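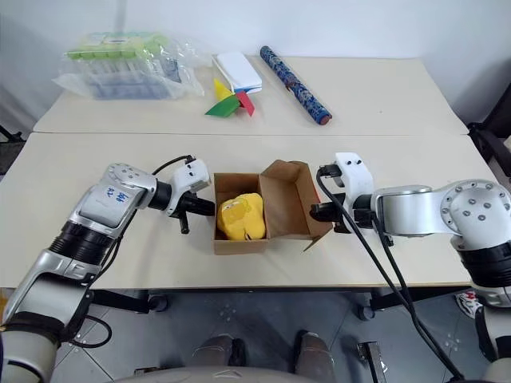 Attachment 1: two-arm box task, yellow soft toy in box

Ticket: Working rules v2, clause 3 stops the job every time we follow it
Status: Closed (rule amended)
Product: Kovonus cell supervisor, with Fukari gripper module
Site: Bangash
Opened by: Montserrat Figueroa
Opened: 3rd August

What were you trying to do?

Follow the rules. I recognise that most of your tickets start the other way.

What happened?

We adopted the Skitatitz working rules for shared-table handling a while back, and the supervisor now enforces them, so a breach gets you a soft stop and an orange banner. Clause 3 reads, in full: "Arms shall maintain a clearance of 200 mm from one another and from any object not being handled." Fine clause. Looks great on the wall.

Our job is two arms and one cardboard box with a soft toy in it. The box is smaller than the clause. For two grippers to work on the same box they have to be closer together than the rule permits, and whichever arm isn't holding the toy is near an object it isn't handling, namely the box, unless it's touching the box, in which case it is handling it and everything is lovely until it lets go. Then we get the banner.

What did you expect to happen?

Toy goes where it's meant to go, banner stays off.

How often does it happen?

The log has 3,833 soft stops against clause 3. I have attached the log. I apologise to whoever opens it on a phone.

Have you tried restarting?

Yes. The rule was still there.

---

Support reply 1

Thanks for the detailed report. Please confirm that both arms are registered in the same workcell profile and that the Fukari module has the correct finger geometry loaded. Old finger geometry is a common cause of clearance faults. If the problem persists you can lower the clearance value under Settings > Limits, which will clear the stops.

---

Montserrat Figueroa

Both arms are in one profile and the fingers match. I checked with calipers, which made me feel useful.

I'm not going to lower the value for the whole cell. The number is there so an arm doesn't wander into the other arm at travelling speed, or into the stuff at the back of the table, and I want it for both of those. I want to know how to write an exception that applies at the box and nowhere else. If I change the limit globally we'll still be "compliant" in the sense that the banner is off, and I'd like a better sense than that.

Also, while we're on the subject, clause 4 says grip force on soft goods shall be "appropriate". The supervisor has a field for this and the field wants a number. It won't accept the word.
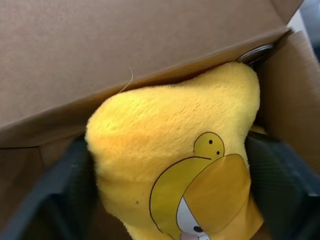

My concern with a plush item is that it always looks like it's coping. Cloth gives, the fingers keep closing, position says there's still travel left, and the module reports a good grip right up until you've got hold of the toy and whatever was next to it. A rigid part would have complained ages ago. So I'd argue the rule for soft goods should limit how far the fingers may close after first contact, and treat force as the backup. At the moment ours is set the other way around, on a value of 37 per cent that somebody typed in and didn't sign. I have asked. It has no author.

---

Support reply 2

Hello Montserrat, I've taken this over from the first-line queue. You're right not to touch the global limit, and I've asked for that suggestion to come out of the canned reply.

Clearance and contact are separate things in the supervisor, though the v2 rules squash them into one clause. What you need is a shared work zone:

1. Zones > New > Shared work. Draw it around the box with the lid flap open. People draw it with the lid closed and then wonder.
2. Set a zone speed cap for both arms. The zone won't save without one.
3. Name one arm as the bracing arm and one as the picking arm. Only the picking arm may go inside the box walls.
4. Leave clearance outside the zone exactly as it is.
5. Under Objects, register the box as "supported" so the bracing arm can touch it or hover beside it without changing state.

On grip: yes, the closing-distance limit exists. It's called "post-contact travel" and it's two menus deep under the Fukari tab, greyed out until you tick "deformable". Please find your own value with your own toy. I won't give you one, as it would end up in the field without an author.

---

Montserrat Figueroa

Zone drawn, flap open. (I had drawn it with the lid closed. We needn't discuss it.)

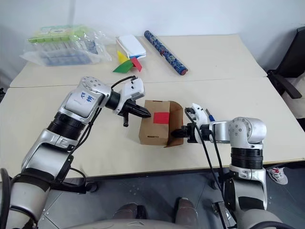

Step 3 took more thought than the rest. We had been letting the planner choose which arm braced, on the theory that it knew best, and what it knew was which arm happened to be nearer. It would swap halfway through. Operators hated it because they couldn't tell which side was about to move, and a rule that people at the table can't predict isn't doing much for them. So now it's fixed per job and written on the job card in large letters: right braces, left picks, until someone changes the card.

Two questions left.

(a) Items parked at the back of the table. Do they count as objects under clause 3 if nobody has registered them? The supervisor ignores them. I would prefer it didn't.

(b) Who gets to edit a zone? At present anyone who can log in, and the login is on a sticky note.

---

Support reply 3

(a) Unregistered items are invisible to the clearance check. Put a keep-out zone over the rear section of the table and treat whatever is in it as somebody's. You'll want to agree on where it starts; a line on the table works better than a paragraph.

(b) Zone edits should need a named login and a reason. There's a "reason" box with a minimum length. We have seen it filled with full stops. Please take the sticky note down.

---

Montserrat Figueroa

Keep-out zone in. Sticky note in the bin. Ran the job through the afternoon with no clause 3 stops, and one legitimate stop when an arm clipped the keep-out zone, which I was oddly pleased to see.

Clause 3 in our local copy of the rules now says:

"Arms shall maintain 200 mm clearance from one another and from any object not being handled, except inside a shared work zone, where the zone speed cap applies and one arm is named as bracing."

Clause 4 now has a number, a unit and my initials. I've sent both to the Skitatitz people for v3. They replied that the wording was "under consideration", so I've printed ours and laminated it.

Happy to close.

---

Support: closed. Linked to documentation request "v2 clause 3, shared boxes". Canned reply amended.

Filed under: Cell setup / Rules and limits / Two-arm jobs

We use cookies to keep you signed in and to remember which tickets you've read. Accept | Manage

© Kovonus Support. Contact us | Back to top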